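Courses > Travel and Tourism > Group Touring > Handout 2

Escorted group tours: working out the day

Notes to go with the talk. Not complete, add your own. The costing sheet is separate, ask if you didn't get one.

Last time – why people book escorted. Company, someone else doing the worrying, getting to places with no easy train. This time the day itself, hour by hour, and why so many itineraries look lovely on paper and fall apart by lunch.

Start with the coach, not the sights. Driver's hours come first. Look up the current rules for every country you cross, don't rely on what you learned two years ago. Write the driver's breaks in before anything else. A break at a viewpoint is a break wasted if the driver has to keep shunting the coach for other people. Proper parking, toilets, somewhere to get a hot drink.

Our worked case is the Dukmont route, the one sold by Urero last May. Group of 30, mostly retired, one coach, one leader, one driver. Published day four:

08.00 leave hotel
09.30 abbey visit
11.00 leave for Poline
12.30 lunch, Poline
14.00 walking tour of old town
16.00 boat
18.00 hotel

Looks fine. Now put people in it. Getting 30 people off a coach and through one set of toilets takes a good while, more if it rains. The abbey visit was sold as ninety minutes but the guide wasn't allowed to begin till everybody was inside. Leader cut the cloister to catch up. Three complaints about the cloister, it was on the brochure cover!

Rule of thumb for this module – add up all the loading and unloading for the day and see what share of the visiting time it eats. If it's more than a quarter you have too many stops. Drop one. Don't shorten them all by ten minutes, that just spoils every one of them equally.

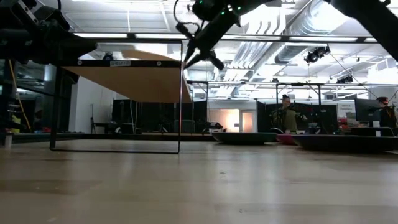

Welcome points and the meeting place. Pick one spot per stop and use it for both the drop and the pick-up. People remember one place. If you have a desk in the hotel lobby keep it plain, the day's times and nothing else on it, no leaflets for the optional trips (those go in the room). It needn't be grand: a bare light wooden table and a thin black metal stand with a small white label on its top rail would be plenty to work from, so long as the times themselves are in big print somewhere beside it. Labels that size are for staff. Guests over 75 told us in the feedback that they wouldn't bend down to read anything, and why should they. Times up by six the evening before, same spot every night.

Rooms. The rooming list goes to the hotel, the leader and the office, same version to all. Put the version on top of the sheet. On Dukmont the hotel had version one and the leader had version three, and a pair of sisters got a double. Ground floor and near-the-lift requests are promises once you have said yes in writing, so don't say yes until the hotel has.

Meals. Included lunches are slower than you think. Pre-order the night before, on paper, leader collects at breakfast. Free lunches are cheaper for you and most guests like them, but only in a town with enough cafes. Poline has plenty. The abbey village has one and it shuts when it likes.

Local guides. Book by the hour, not by the tour, and agree what happens if the coach is late. Triantyfillou – sorry, Triantafyllou, the agency we use for the boat leg – wants a phone call if you're going to be over 30 minutes behind. Reasonable. Most want the same, few say so.

Money on the road. The leader carries a float for entries and tips. Receipts in the envelope by day. No envelope, no refund, Iestyn Pugh is strict on this and quite right.

When it goes wrong. Tell the group early, tell them the new time, tell them what they are missing and whether they get it back another day. Don't say "slight delay" if you don't know. People forgive a late boat, they dont forgive sitting on a hot coach with no idea why.

For next session: rewrite Dukmont day four. Same hotel, same coach, lunch must stay in Poline. You may lose one stop. One side of A4, times down the left, and a line under each saying where the driver is. Bring two copies, we swap and pick holes.

Reading – leader's pack, the sections on coaches and on complaints. Skip the airport bit for now, that's handout 3.

Questions to Iestyn Pugh, room 2106 | Copyright course team, please don't pass on | Back to top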